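Keeping a Soap Dish Clean

Bar soap leaves a film on whatever it sits on. In a dish with drainage holes the film collects in the corners of the holes first, and once they close up the water stays in the tray and the bar goes soft. A short wash every week or so keeps this from happening. If you have let it go for a month, plan on a soak.

What you need

A plastic bowl or a clean bucket
400 ml of warm water
2 tablespoons of white vinegar
An old toothbrush
A wooden toothpick
A few drops of dish soap

Take the bar out and set it on a saucer. Scrape off the thick soap at the bottom of the dish with your thumbnail or the edge of an old plastic card. Don't use a knife on plastic. The scratches hold soap and the dish will be harder to clean next time.

Mix the vinegar into the water and leave the dish in it for 15 minutes. Skip the vinegar if your dish is marble or another natural stone, and use plain warm water with a little dish soap.

Empty the bowl, put a drop of dish soap on your fingers and rub the inside of the dish over the sink. Get into the line where the base meets the rim. Tip the dish on its edge as you work so the lather runs off into the basin. 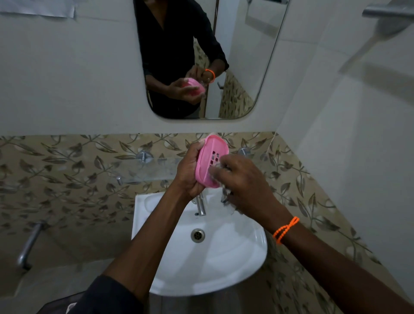

Lathering the inside of a pink plastic dish over the washbasin.

Go over the holes with the toothbrush from both sides. Use the toothpick for any that are still blocked. Rinse under the tap and hold the dish up to the light to check the holes, then stand it on its side to dry before the soap goes back.

While the dish is drying, wipe the shelf or ledge where it normally sits. A ring of old soap on glass comes off with a damp cloth and a drop of the same vinegar mix. Wipe again with plain water and dry it with a towel.

Soap scraps can be pressed onto a new bar while both are wet. Leave them overnight and they will hold.

Iolanda Rangel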